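카펫

카펫이라는 물건에 대해 제가 아는 걸 한 페이지에 몰아 적어 둔 항목입니다. 틀린 데가 보이면 아래 토론란에 남겨 주세요, 저 진짜 다 읽어요!
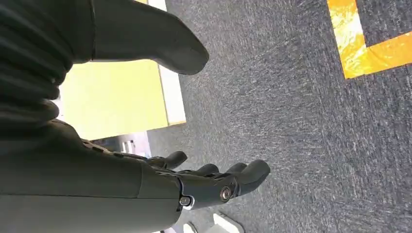
카펫이 깔린 바닥과 로봇 손.

카펫은 실을 엮거나 심어서 만든 두툼한 바닥 깔개를 통틀어 부르는 말이에요. 우리말로는 양탄자, 융단이라고도 하는데, 저는 어릴 때 양탄자는 날아다니는 것만 가리키는 줄 알았습니다(할머니가 그렇게 가르치셨어요). 요즘은 벽에서 벽까지 바닥 전체를 덮는 것을 카펫, 일부만 덮는 것을 러그라고 나눠 부르는 사람이 많은데, 가게마다 기준이 달라서 이걸로 싸울 필요는 없다고 봅니다.

이름

영어 carpet은 옛 프랑스어를 거쳐 들어온 말이고, 더 올라가면 라틴어로 '뜯다, 빗다'라는 뜻의 동사에 닿는다고 합니다. 양털을 빗는 장면이 떠올라서 저는 이 어원을 꽤 좋아해요. 재미있는 건 옛날 유럽에서는 카펫을 탁자 위에 덮는 일이 흔했다는 점! 비싼 물건이다 보니 밟기가 아까웠겠죠. 네덜란드 옛 그림을 보면 식탁보 자리에 무늬 화려한 양탄자가 올라가 있는 걸 자주 만나게 됩니다.

역사

지금까지 남아 있는 가장 오래된 매듭 카펫으로는 파지리크 카펫이 꼽힙니다. 시베리아 알타이의 얼어붙은 무덤에서 나왔고 기원전 5세기에서 4세기쯤 것으로 봐요. 사슴과 말 탄 사람이 줄지어 있는데, 처음 도판으로 봤을 때 이게 그렇게 오래된 물건이라고는 도저히 믿기지가 않았어요. 이후 페르시아, 아나톨리아, 캅카스, 중앙아시아에서 저마다의 무늬와 매듭법이 자라났고, 19세기에 동력 직기가 퍼지면서 보통 집 거실에도 카펫이 들어오기 시작합니다.

만드는 방식

손매듭은 날실에 털실을 하나하나 묶어 올리는 방법입니다. 날실 두 가닥을 감싸 대칭으로 묶는 튀르키예식과 한쪽만 완전히 감는 페르시아식이 대표적이에요. 저는 Abla Zoubi 선생님 공방에서 튀르키예식을 배웠는데, 오후 내내 묶은 게 겨우 922개였습니다. 선생님은 옆에서 차까지 드시면서 제 것의 몇 배를 하시더라고요.

평직은 킬림처럼 파일 없이 씨실과 날실만으로 짜는 것. 얇고 가볍고 앞뒤로 쓸 수 있는 것도 많아서 이사 잦은 분들께 자주 권합니다.

터프팅은 바탕천에 바늘로 실을 박아 넣고 뒷면에 접착제를 발라 고정하는 방법인데, 오늘날 공장에서 나오는 카펫은 대부분 여기에 속합니다. 고리를 그대로 두면 루프 파일, 고리 끝을 자르면 컷 파일이 돼요. 루프는 발자국이 덜 남지만 고양이 발톱에는 정말 약합니다(우리 집 복도에 증거가 있어요).

소재

양모는 탄력이 좋고 쉽게 불이 붙지 않는 대신 값이 나가고 좀이 슬 수 있습니다. 나일론은 밟혀도 잘 일어나서 사람이 많이 다니는 자리에 쓰고, 폴리프로필렌은 물을 거의 먹지 않고 저렴하지만 눌린 자국이 오래갑니다. 황마나 사이잘은 까슬까슬한 맛에 쓰는 건데 맨발로 다니는 집이면 꼭 한번 밟아 보고 사세요. 저는 안 밟아 보고 샀다가 두 달을 슬리퍼 신고 살았어요.

타일 카펫

네모난 조각을 이어 붙이는 타일 카펫은 얼룩진 조각만 갈 수 있어서 편합니다. 제가 쓰는 작업실 바닥은 Galtum 타일인데 다 까는 데 46장이 들었고, 여분으로 2장을 더 사 둔 게 신의 한 수였습니다. 커피를 쏟았거든요. 같은 색이라도 생산 시기가 다르면 톤이 미묘하게 어긋나니 여분은 처음에 같이 사는 게 좋아요.

관리

청소기는 결을 따라 한 번, 거슬러서 한 번. 액체를 쏟았으면 문지르지 말고 마른 흰 천으로 꾹꾹 눌러서 빨아내야 합니다. 색 있는 천은 물이 옮을 수 있어요. 양모에는 알칼리성이 강한 세제와 염소계 표백제를 쓰면 안 됩니다, 섬유가 상해요. 가구 다리에 눌린 자국은 얼음을 올려 녹인 뒤 손끝으로 살살 세워 주면 꽤 돌아오는데, 바닥재가 물에 약한 집이라면 따라 하지 마시고요.

보관할 때는 접지 말고 말아 두세요. Navonstead에서 수선 일을 하는 Georges Semaan 씨는 파일이 바깥으로 오게 마는 쪽을 고집하는데, 안쪽으로 말라는 분도 계셔서 이 부분은 의견이 갈립니다. 저는 너비 65센티미터짜리 복도용 하나를 Georges 씨 방식으로 말아 뒀다가 7월 장마가 지나고 꺼냈는데 멀쩡했어요.

같이 보기

킬림, 러그, 펠트, 태피스트리, 화문석(이건 제가 아직 쓰는 중이에요, 왕골 부분에서 막혀 있습니다)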